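**Ticket:** Print color shift and moiré on surface sample sheets
**Opened:** 2021-01-17
**Queue:** Prepress / catalog
**Priority:** 2
**Status:** closed, follow-up open on proofing profile

**Reported problem**

The sample pages in the Dremavar kitchen catalog come off the Rondano office printer with two faults. Warm colors print too red, and fine stone patterns show a repeating ripple that isn't in the source file. Same PDF on screen looks normal. The customer copy is due in February, so there is time, but the proofs have already been rejected once.

**Setup**

- Printer: Rondano color laser, rear tray, 300 dpi driver setting
- Paper: Özkan matte coated, heavy weight
- Print server: Karen
- Layout exported to PDF, images embedded, color space mixed (some RGB, some CMYK)
- Catalog section affected: pages 5 to 11

**Log**

Entry 1. Printed the internal test page from the printer's own menu. Color bars are even, gray ramp is neutral, no banding. Toner levels fine on all four cartridges. Hardware is probably not at fault, at least for the color shift.

Entry 2. Printed page 7 of the catalog from a workstation through Karen. Both faults present. Printed the same page from a USB stick in the front port. Ripple still present, color shift gone. So there are two separate problems and they should not be chased as one.

Entry 3. Color shift. Looked at the queue on Karen. The queue had a default profile assigned for glossy stock, left over from a brochure job. The workstation driver was also set to manage color. The file was being converted twice, once by the driver and once by the server. Turned off conversion in the queue and left it on in the driver. Restarted the spooler and cleared held jobs.

Entry 4. Stone, wood and a warm color on one sheet, full width, catalog preset.
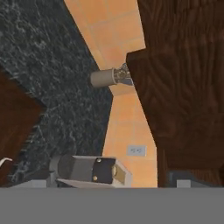
Entry 5. Color conversion in the driver was set to "vivid," which pushes saturation on anything between red and yellow. Changed to "none" and reprinted with the matte profile. The orange wall tile is the useful patch for this check: with "vivid" on, the light grout lines fill in and the wall prints as one solid block. With "none" they hold. The reddish-brown grain of the cabinet also came down to a believable level. Compared against the screen under the desk lamp and again at the window. Close enough for an office laser. Color shift resolved.

Entry 6. Ripple. The driver's screening option was set to the coarse pattern. Coarse screening is fine for charts and bad for anything with thin, irregular detail. Switched to the fine pattern. Ripple reduced but still visible on page 7.

Entry 7. Checked the PDF itself. The export preset was downsampling images to an odd resolution that does not divide cleanly into the printer's output. Set the preset to 300 with bicubic downsampling, and turned off JPEG compression for this section. File size went up – acceptable, since the job is printed locally.

Entry 8. Reprinted pages 5 to 11. No ripple at reading distance. Under a loupe the dot pattern is visible, as expected. White veining on the dark marble is broken in a few places where it is very thin. That is the limit of the device and I am not going to tune for it.

Entry 9. One regression. Small gray text on page 11 now has a faint color fringe. Cause: fine screening plus gray text built from all four colors. Changed the paragraph style to black only, at a tint. Fringe gone. Any other section using the same style will pick this up on its next export.

**Cause**

1. Double color conversion (queue profile on Karen plus driver).
2. "Vivid" setting in the driver.
3. Coarse screening combined with an export resolution that did not match the printer.

**Changes made**

- Queue on Karen: profile cleared, conversion off
- Driver default: color mode "none," fine screening, matte profile
- PDF preset saved as "Dremavar local print"
- Gray text style changed to black only

**Not changed**

Printer firmware. There is an update available but the release notes list scanner fixes only. The old export preset is still in the shared folder because the price list uses it.

**Open**

Soft proofing on the workstation still uses the glossy profile, so the on-screen preview is slightly too bright for the Özkan stock. Need to build or download a matching profile. Moved to its own ticket. Until then, approve color from paper – not from the preview.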